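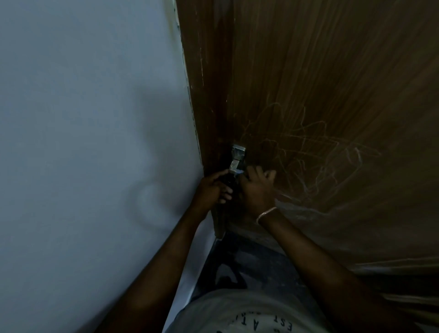
A club that opens doors: talking to the people behind the Braltgate robotics group

Saturday, October 23, 2021

There is a door at the Braltgate community workshop that gets opened and shut more than any other in the building, and hardly ever by somebody who wants to go through it. It is brown, with a metal latch on its edge and a great tangle of pale scribble across the middle, and for the students of the after-school robotics club it has become the centre of the whole autumn. I had been meaning to visit for ages, and when I finally did I stayed far longer than I had promised at home, partly for the conversation and partly (I admit it) for the flapjack.

The project is called Benik. It is a slow, patient little machine, or it will be when it is finished, and its task is to undo a latch, open a door and wait politely to one side. The club's leader, who taught design and technology for many years before she came here, chose the task after the spring competition, when the group had built something quick that could push a ball into a goal.

"They'd loved it, and so had I, but by the summer they were asking what else there was," she told me, pouring tea into whichever mugs would hold it. "One of the girls has a grandfather who struggles with his latches at home, his fingers are stiff in the mornings, and she asked if a robot could do that. I said I had no idea. I've been teaching a long time and I still like being able to say that to a young person."

They began by doing the job themselves, over and over, with a notebook open on the floor. Two hands at the latch, one coming from either side, and then a long talk about what each finger had been up to. The club calls these sessions "slow hands", and every member has to take a turn before they are allowed anywhere near the motors.

"You think you just open it," said one of the older students, a tall lad of sixteen who has taken charge of the gripper. "Then somebody asks which hand went first and you haven't a clue. I had to do it again and say it out loud like I was reading a recipe. My left hand was holding things steady the whole time and I'd have sworn it wasn't doing anything."

That discovery changed the design. The first drawings had given Benik a single arm, and the students had been very proud of those drawings, which are still pinned up beside the kettle. After the first few weeks of slow hands they put them to one side and started again with two arms, a plain one that braces and a cleverer one that works the metal tab. It cost them most of a month, and the leader was worried that the younger ones would drift away to the climbing club, but they kept coming.

I asked how many times they had practised, expecting a shrug, and was handed the notebook instead. The target they have set themselves is 500 written-up goes by hand before the robot's first proper trial, and that morning they had reached 233. Each one gets a line: who did it, which hand led, whether the latch stuck, and a column headed "anything odd", which is much the best reading.

"Somebody put 'sneezed' in there," the leader said, turning the pages for me. "I left it in. If a sneeze can put you off, then a bump on the floor can put Benik off, and we ought to think about it."

The arms themselves are made from a kit sold by Oswood, a small firm two towns over, with a good many parts swapped for ones the students have printed or filed down on their own. The money came from a local fund, the Kowalchuk grant, which gave the club £2000 for the year. The leader was keen that I should mention how far it has gone. It bought the kit, the spare motors, a decent set of screwdrivers and the bus fares for the students who live out on the far side of the estate, and there is still a little put by.

There are five students in the latch team, with others looking after the wheels and the programming, and they do not always agree. While I was there a long and very good-natured argument broke out over whether the gripper ought to pinch the tab from the sides or hook over the front of it. The youngest member, who is eleven and had been sitting so quietly with her sandwich that I'd nearly forgotten her, put up her hand and said that she did it differently depending on whether she was in a hurry.

"So then we had to write that down as well," the tall lad said, sounding a bit tired and very pleased. "We've got two ways now. We'll build the hook first and see. If it slips, we'll do the pinch."

I wondered whether it might be kinder to practise on something newer. The frame has its share of nicks and scratches, the paint beside it is chipped, and the light is not up to much. The leader wouldn't hear of it.

"Oh no, I want that one," she said. "A smart new door on a stand would teach them about smart new doors. Her grandad's latch isn't new. Most people's aren't. If Benik can manage with a bit of gloom and a knocked-about frame, I'll be happy to let him try it somewhere nicer afterwards."

(It is "him" with her, I noticed, and "it" with nearly all of the students. I asked about this and got no clear answer from either side.)

The first trial is planned for November, with parents invited and the grandfather promised a chair at the front. The girl who started it all told me she had already warned him that it might not work. "He said he'd bring a flask," she said. "He said he's waited longer than that for a bus."

The club meets after school in term time and on Saturday mornings. New members are welcome from age eleven and need no experience at all, though they will be handed the notebook on their first day and sent off to open the door.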